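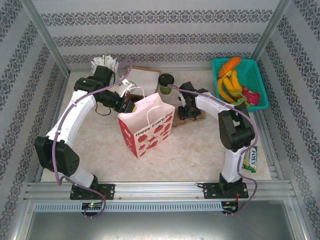
La cellule Stero est un poste bimanuel de table destiné aux laboratoires qui travaillent sur l'apprentissage par démonstration. Elle est livrée avec Zoser, la méthode d'apprentissage développée par Manurung pour les tâches d'emballage et de rangement où les objets se déforment ou se masquent les uns les autres. La tâche de référence est la mise en sac : un sac en papier à deux poignées torsadées est posé debout au centre du plateau, la pince gauche travaille au-dessus du bord gauche et la pince droite reste plus bas, du côté opposé. Les fruits et légumes attendent dans un panier ajouré, au fond à droite. Les deux bras sont fixés sur un même rail en aluminium à l'avant du poste, ce qui garde leur position relative constante d'un site à l'autre.

Référence : Stero, configuration recherche
Méthode fournie : Zoser
Logiciel d'enregistrement et de relecture : Kaltine
Disponibilité : à partir d'octobre

Principe de la méthode

Zoser sépare l'apprentissage en deux niveaux. Le premier prédit, à partir des vues de la cellule, quel bras doit agir et sur quelle zone du plateau. Le second produit la trajectoire courte de ce bras, jusqu'au contact ou jusqu'au lâcher. Entre deux trajectoires, le premier niveau est de nouveau consulté, si bien qu'un objet qui a roulé ou basculé entre-temps est repris à sa nouvelle place sans procédure de récupération écrite à la main.

Les deux niveaux sont entraînés sur les mêmes démonstrations. L'opérateur n'a pas à annoter les phases : le découpage se fait sur l'ouverture et la fermeture des pinces, lues directement dans le journal des bras. Les démonstrations interrompues peuvent être conservées, à condition que la dernière fermeture de pince soit complète.

Le réseau fourni est entraîné sur 248 démonstrations réparties entre la mise en sac, le tri de gobelets et le rangement en panier. Il peut servir de point de départ ou être remplacé par un réseau vierge.

Vues et placement des objets

Zoser utilise une vue fixe de l'ensemble du plateau et une vue rapprochée au niveau de la pince. La vue fixe sert surtout au premier niveau. La vue rapprochée sert au second, et c'est elle qui fait la différence sur les objets couchés. Un gobelet en papier renversé entre les deux doigts montre son ouverture, son bord roulé et son orientation, alors qu'en vue fixe il se confond facilement avec ce qui l'entoure. Un support à gobelets en pulpe moulée pose une autre difficulté : sa surface beige et mate se détache peu d'un plateau clair, et il faut aller chercher les nervures et les fentes du fond pour situer les deux alvéoles.

Les doigts portent des garnitures noires à motif quadrillé. Elles sont remplaçables séparément et figurent au catalogue des pièces d'usure.

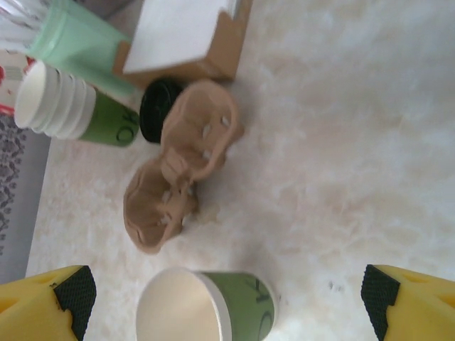 Résultats sur la cellule de démonstration

Les essais ont été menés par Manurung sur une cellule identique à celle qui est livrée, avec des objets disposés au hasard avant chaque essai. Un essai est compté réussi si l'objet demandé se trouve à sa destination et si le contenant est resté debout.

Mise en sac : 200 essais, 171 réussis
Tri de gobelets couchés : 200 essais, 158 réussis
Rangement en panier : 200 essais, 183 réussis

Sans la vue rapprochée, le tri de gobelets descend à 97 essais réussis. Les deux autres tâches sont moins touchées. Les échecs de la mise en sac viennent en majorité du bord du sac, qui se replie vers l'intérieur quand la pince descend trop près de la poignée. Pour le panier, ils concernent surtout les objets allongés posés en travers des autres.

Nous n'avons pas évalué la méthode sur des contenants transparents ni sur des sacs sans fond plat.

Adapter la cellule à une nouvelle tâche

Pour une tâche voisine de celles du réseau fourni, nous recommandons de commencer avec 9 démonstrations par type d'objet, puis de compléter selon les échecs observés. Pour une tâche sans rapport, prévoir plus de 500 démonstrations et un réseau vierge. Varier le fond compte autant que varier les objets : un réseau entraîné devant un seul décor perd en précision dès que les parois changent. Les panneaux de fond et de sol sont donc amovibles, et plusieurs motifs sont disponibles, dont un sol beige marbré et un papier mural gris à frises ornementales.

Kaltine enregistre les positions des bras, l'état des pinces et les vues avec une horloge commune. Les enregistrements sont exportables dans un format ouvert décrit dans la notice. La relecture d'une démonstration sur les bras réels est possible à vitesse réduite, plateau vide ou garni.

Contenu de la livraison

Deux bras avec pinces et câblage
Rail avant en aluminium et montants
Cartes de commande, montées sous le rail
Un jeu de panneaux de sol et de fond
Licence Kaltine pour un poste
Réseau Zoser préentraîné et journaux d'essais complets

Les objets à manipuler ne sont pas fournis. La liste de ceux qui ont servi aux essais est jointe à la notice, avec les dimensions utiles pour trouver des équivalents. Les demandes de devis et de prêt pour évaluation passent par le formulaire de contact, rubrique Stero.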